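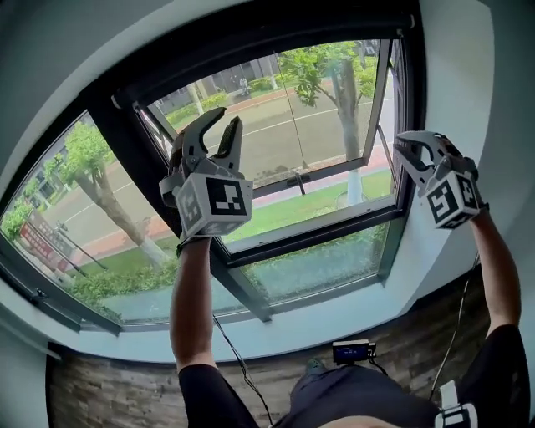
Slide 4. Flavis hand-held gripper pair, with strap fastened at the wrist and marker cube below the fingers.

Speaker: Irena Szewczyk, Stundeck

Good afternoon. Slide 4 introduces the Flavis kit, which Stundeck offers to teams that record manual tasks for robot training. Please point out the two fingers of the left gripper before moving on.

The standard package covers one operator. It includes a pair of grippers, wrist straps and 2 hours of setup by our staff. The lease runs for up to 20 months. Replacement finger pads are ordered separately under part number 136.

Pause for questions on pricing. Refer contract matters to Hubert Sikora.

Window handling is among the tasks covered by the Stutus review. Kazimiera Rutkowska will present its terms on slide 5. Allow 20 seconds for the change of speaker.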